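Clearing a Child's Meal Tray and Loading the Dish Rack

The method below is for one place setting on a serving tray: plate, bowl, spoon and fork. It assumes a table with room for the tray, a container for trash, a tray for food scraps and a dish rack. At the Vedbridge kitchen the full sequence is allotted 6 minutes per tray.

1. Set the serving tray in the middle of the work area, long sides pointing away from you.

2. Put the trash container and the scrap tray on the left. Put the rack on the right. Left-handed workers may reverse this.

3. Move paper and wrappers to the trash container. Do not mix them with food.

4. Empty any bowl that still holds food into the scrap tray. Tilt the bowl low over the center and scrape toward you.

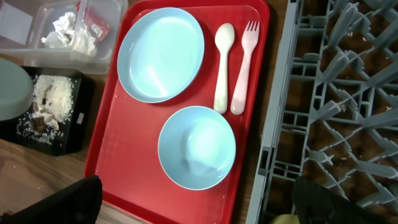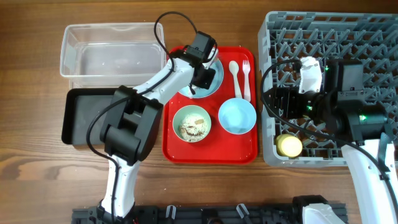
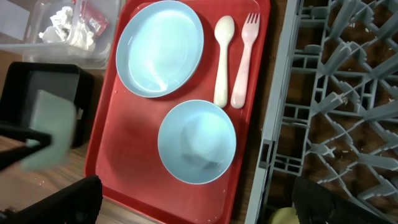
Racking order depends on weight and shape. Plates go in first, on edge between the prongs, followed by bowls, then cutlery. With the plate at the upper left of the red tray and the spoon and fork side by side at the upper right, each piece can be picked up without shifting another. Keep that layout if you set the tray yourself. Stacked pieces have to be separated before racking.

5. Stand the plate upright. Leave one row of prongs open next to it.

6. Place bowls face down, slightly tilted, so that water runs off the base.

7. Lay light plastic cutlery across the bars at the end of the rack if there is no cutlery cup. Check that handles do not drop through the openings.

8. Wipe the serving tray from the rim inward. Scuffs in glossy plastic will not wipe out and can be ignored.

9. Pick up stray rice before wiping the table. A damp cloth smears it into the grain.

Crumbs collect where the bars of a rack cross. Lift the rack, shake it over the sink and rinse it from the underside. Davoud Mohammadi's shift sheet puts this at every 48 trays.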